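Feb 7, 2018

Clearing-the-table chore, continued. The question from Mabaso is still the same one: can a machine put away small things after a person has used the table, or is it too early? My answer today is "some of the things, if they are polite".

We changed to the blue table because the gray bench was too easy. The bench had nothing printed on it, so every object was very clear against it. A table in a home is not like this. It has patterns, it shines a little, and people leave plates and books on it. Onden wanted the bench for comparison, and I agree we should keep those results, but I don't want to show them alone.

For small objects I start with the demonstration by hand, holding the grippers, before I let the arm try. It is slow work. I notice that my wrists do many small corrections which I never decided to do. If the object leans, I turn a little, and I only know it when I look at the recording afterwards. The arm will have to learn these corrections too, and I am not sure that our recordings have enough of them. 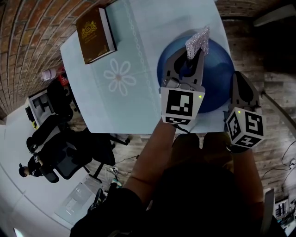
The second difficulty is the release. Picking up is now acceptable, also for flat things, when they stand up or have an edge to take. But to let go over a plate is a different skill. The jaws open at the same speed every time, and a light object follows one of the jaws a short way and then falls over. A person opens the fingers and moves back at the same moment. I tried to do this on purpose in the last 30 demonstrations and I think it looks more natural, but I have to compare.

Shiny objects: still bad. The depth is full of holes on them, and a glossy plate makes it worse. The code from Prullemitz fills the holes with a guess, and the guess is sometimes inside the table. For now I put a minimum height of 6 mm in the config so the jaws don't push down. It is not a solution, please do not copy it to the Gruvbridge setup -- there the table height is different and it will stop too high.

Total in the folder is 171 demonstrations. I threw away 2 where the markers were hidden by my own arm for too long. I should sit more to the side.

About the bigger question. A person clears such a table without thinking, while talking. Our arm can need up to a minute for one object, and somebody must watch it. I would not sell this to anyone as help in the kitchen. For a shop floor, where the same part comes always in the same place, I would be less strict.

To do:

- compare slow release and normal release, same objects
- ask Prullemitz if the hole filling can be switched off per object
- new tape on the right grip, it turns in the hand
- write the short report for Mabaso before April
- soft things (napkin, cloth) -- not started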